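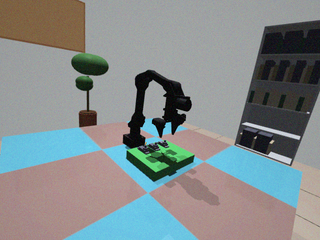 Vurkenik Bench simulator and training pack: six months of use

Review by Hélène Petrenko
April 12, 2022

I bought the Vurkenik Bench pack in September for our small automation workshop, where we teach adults who come from maintenance jobs and want to learn to program an arm. Before this we had one real arm for everybody, and people waited a long time for their turn. I wanted something which lets a beginner make mistakes at his own desk. This review is for people in the same position: a small training room, a limited budget, and students who are good with their hands but did not study programming.

I paid the full price myself and I have no arrangement with the company.

What you buy

Vurkenik sells the software alone, or the software with the course pack. The licence with the pack cost me 2,281 for one room, and the version with the extended support was 2,799. I took the cheaper one. I will come back to this choice, for I am not sure any more that it was the right one.

The software is a simulator for a table-top arm with a two-finger gripper. You get a room, a table, an arm and a set of task boards. The course pack adds the written lessons, the ready-made boards and a tool that checks the student's program and gives a mark. There is also a connector for real arms, but it is sold separately and I did not test it.

Installation

The installer is clear and the steps are in the correct order. On most of our computers it finished without a question. On two older ones the program opened and then closed at once, with no message at all. I wrote to the support and the answer came after four days, very polite, asking me to update the graphics driver. This helped on one machine. The other one is still used for the written lessons only.

The licence is checked through the network every time you start. In our building the network is not very reliable in the morning, so I learnt to open the program on all the computers before the students arrive. There is an offline mode, but it must be requested by a form and it was active only the week after.

The room and the table

When you open the first lesson you see the arm over a green board with small switch-like pieces on it, on a table with blue and pink squares. Behind there is a grey wall, a plant and some shelves. My students laughed about the plant, which has the shape of a mushroom, but after one hour they did not look at it any more.

I find the checked table very useful. When a beginner gives the arm a wrong target, he can see against the squares in which direction the mistake goes. My colleague Lorne Simard prefers a plain grey table, as he says that a real factory has no pink squares, and he changed it in the settings for his group. Both ways are possible, and the change takes one click in the "Surface" menu.

The picture is a little grainy, even on our best screen. You can raise the render quality, but then the movement becomes slow, and for teaching I prefer smooth movement. The shadows deserve a word too. With the standard light, the arm and gripper throw dark shapes over the board, and some students had difficulty to see the height of the fingers. I tell them now to turn the view often. Shadows can also be switched off, but the option is hidden under "Advanced" and then "Light", where no beginner would look for it.

The switch lessons

The first real block of the course is called "Switches". The student must bring the gripper above a board, choose the correct point to approach, come down and operate a switch. It sounds easy. It took my first group the whole morning, and I was satisfied with that, for they were asking good questions: where is the zero point of the tool, why does the wrist turn before the arm comes down, what happens if the board is turned on the table.

This last point is well done. In the early lessons the board is always in the same place. Later the program turns it by an angle which changes with each attempt, and a student who wrote fixed positions in his code fails immediately. Ginette Lévesque, who came to us after many years in a packaging plant, had written every position by hand in a beautiful table. She was quite angry when the board turned. The next day she came back with a short function that calculated the positions from one corner of the board, and since that day she helps the others.

The contact is the weaker side. When the fingers touch a switch with a light push, the simulator sometimes accepts it and sometimes not, with the same program and the same numbers. I repeated one student's program 200 times during the night, with the board not turned, and it failed 26 times. A certain variation is wanted by the authors, the manual says so, but the manual does not say how large it is. For a lesson it is difficult. A beginner who sees his correct program fail will change it, and then it becomes incorrect.

You can reduce this with the setting "Contact step". The smaller value gave us more regular results, but the older computers could not follow.

The written lessons

The texts were written by Desmond Blackwood, and they are the best part of the pack. The sentences are short, every new word is explained at the place where it appears, and the exercises grow slowly. As English is not my first language, I notice quickly when a technical text is made difficult without need. Here I almost never used the dictionary.

There are some errors. In lesson seven the names of two joints are exchanged between the text and the diagram. In lesson eleven the solution uses a command which is introduced only in lesson thirteen. I reported both in the autumn. The first was corrected in the next update, the second is still there.

I would also like more about safety. The simulator lets you drive the arm through its own base, with only a small yellow warning in the log window. It is comfortable for learning, but it creates a bad habit. When we moved to the real arm, one student sent it down at full speed as he did on the screen, and I had to use the stop button. Now I set the option "Stop on collision" from the first day, and I advise every teacher to do it also.

The marking tool

Each exercise gives a mark for result, time and smoothness of the path. The students like it more than I expected - perhaps too much. Kendra Simard, Lorne's daughter, who followed the evening course, spent two evenings to win a few points of smoothness on an exercise she had already passed. She learnt a lot about speed profiles by doing this, so I did not complain.

The marks can be exported to a table file. The export puts the family name and the first name in the same column, and I separate them by hand each time. It is a small thing, but at the end of a course it costs me half an hour.

Support

With the cheaper licence you write by a form and you wait. The normal time for us was three to five days. The answers were always friendly and in most cases correct, but in the middle of a course five days is very long. The more expensive licence promises an answer on the next working day. If you are alone as a teacher and have no technical colleague, I think you should pay the difference. I saved the money and lost it again in hours.

Compared with the others

Before buying I tried two other products for a short time. Cerkon has a nicer picture and better contact, and with it the switches behave in the same way every time. But it is made for engineers. The first page of its manual speaks about solvers, and my students would have gone home. Ostrowski is cheaper and very simple to start, though it had only fixed boards when I tested it, and after around ten exercises there was nothing more to learn. It may have changed in the meantime.

Lorne used the Stillenell kit in his former school, which is a real small arm without any simulator. He still speaks well of it. For one or two students I would consider it too, but in a room of twelve the waiting problem is the same as before.

What I like
The lessons, clear and patient
Boards that turn and force the student to think
The checked table surface
Runs on ordinary computers, if not too old

What I like less
Irregular contact at the switches, poorly explained
Important options hidden deep in the menus
Licence check at each start
Slow support with the basic licence

My opinion

I will renew the licence for the next year. The students arrive at the real arm much better prepared, and they are less afraid of it. The first hours on the machine, which before were lost in searching for the right direction of each axis, are now used for real work.

For a school with strong technical staff and older students, I would look at Cerkon first. For a training room like ours, the Vurkenik pack is a good purchase, provided that you make the settings yourself before the first lesson: collision stop on, contact step small, shadows off if your students ask for it. I give it four points of five. If the contact is repaired in the next version I will write an addition to this review.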